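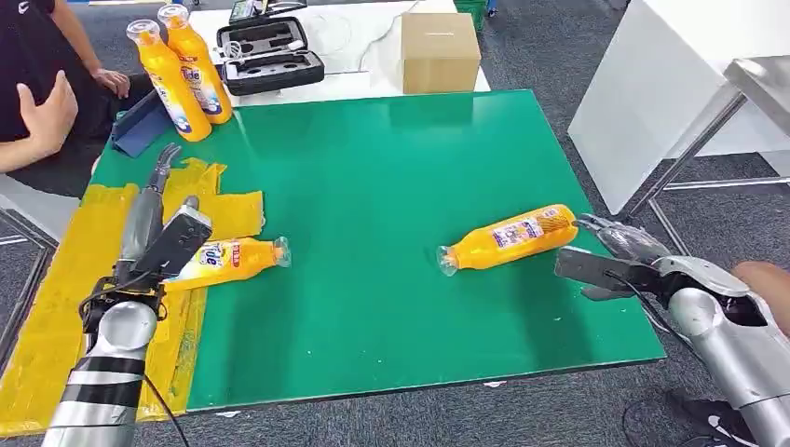
Two arms at work on Tide bottles over a green table mat.

Tultora opened orders on 1 January 2019 for a two-arm handling kit aimed at small packing shops. The kit comes with both arms, grippers and control software, and can be rented for 400 euros a day. Setup takes nearly 2 hours, according to product manager Mitra Rahimi. "Bottles are what customers ask about first," she said. The first kits ship from the Nägeli warehouse, and 119 shops are on the waiting list.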